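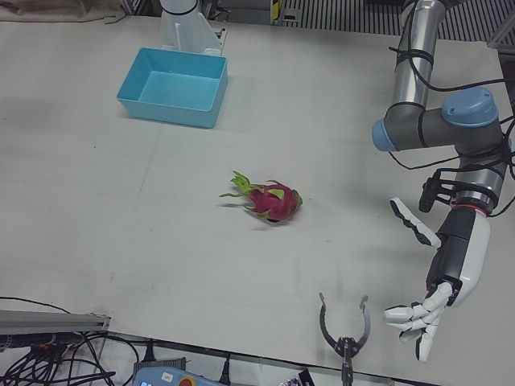

Participants wanted: teaching a two-armed robot to handle fruit

The Billia project at Cavura is looking for 10 adults to take part in a study of how people teach robots by remote control. One arm has a five-fingered hand, the other a two-finger gripper. We want to know which of them people choose for soft or awkwardly shaped fruit, and whether that choice changes with practice.

You will come to our Wunusach site for two sessions in September, each lasting 67 minutes. You will steer the arms to move fruit into a bin and then fill in a short form. No experience is needed. You must be 18 or over and have full use of both hands. Travel costs are paid.

To apply, write to Maricica Pascu at the Wunusach site, giving the days you are free. Questions about the method go to Alina Sârbu.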